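Ticket 968: Standing water on riverside path, Brarnley section
Project: Mikthorpe riverside walk
Category: Surface drainage
Priority: 3
Status: Open, awaiting survey
Opened: February 15, 2022

Reported problem

Water stands on the red paving after rain and drains slowly. The report gives the affected length as the stretch between the wall and the river fence, plus the sidewalk beside the road at the shelter. Pedestrians are walking on the grass to avoid the puddles.

Previous work

Ticket 396 (November) covered leaf clearance at the curb on the same section. Closed on completion. No levels were taken under that ticket. The original paving drawings, prepared by Klinhom, show a crossfall toward the river side. As-built levels are not on file.

Checks

1. Drain covers. Firent lifted the covers on the Brarnley section. Silt present in all of them, below outlet level. Outlets clear. No action.

2. Flow test. Hose run into the first inlet. Water reached the river outfall with no backup. The pipe is ruled out as the cause.

3. Straightedge test. Laid across the red paving at the reported low spot. Gap under the center of the straightedge. Reading not recorded; repeat with a feeler gauge at survey.

4. Curb line. Leaves collect where the paving meets the curb and can hold water back. Clearing a short length by hand lowered the water there but left the puddles in the middle of the path. Leaf buildup is a contributing factor only.

5. Site condition in rain. Compare the surface types and the edges on both sides before setting out the survey lines.

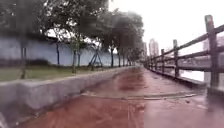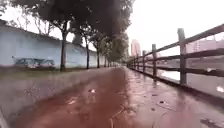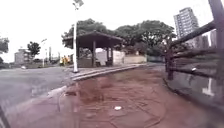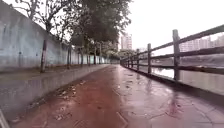
Surface wet at all four locations. The third is the sidewalk at the shelter, with the road on the other side of the curb. The fourth has gray slabs alongside the red strip and fallen leaves near the curb.

6. Level survey. Not started. Take levels at the curb, at the center of the path and at the fence side, repeated at even spacing for 100 yards. Add extra points on both sides of the joint between the red strip and the gray slabs. Survey the sidewalk at the shelter as a separate run, tied to the same benchmark.

Working diagnosis

Local settlement of the paving, with leaf buildup at the curb making it worse. Not confirmed until the levels are in.

Interim actions

Add the curb line to the regular sweeping route. Put out a wet surface sign at each end of the section. Do not seal cracks or joints before the survey, as the seams are needed as reference lines.

Next update

On receipt of levels. If the crossfall matches the drawings, reopen check 3 and test a second location. If it does not, transfer to paving repairs and link this ticket.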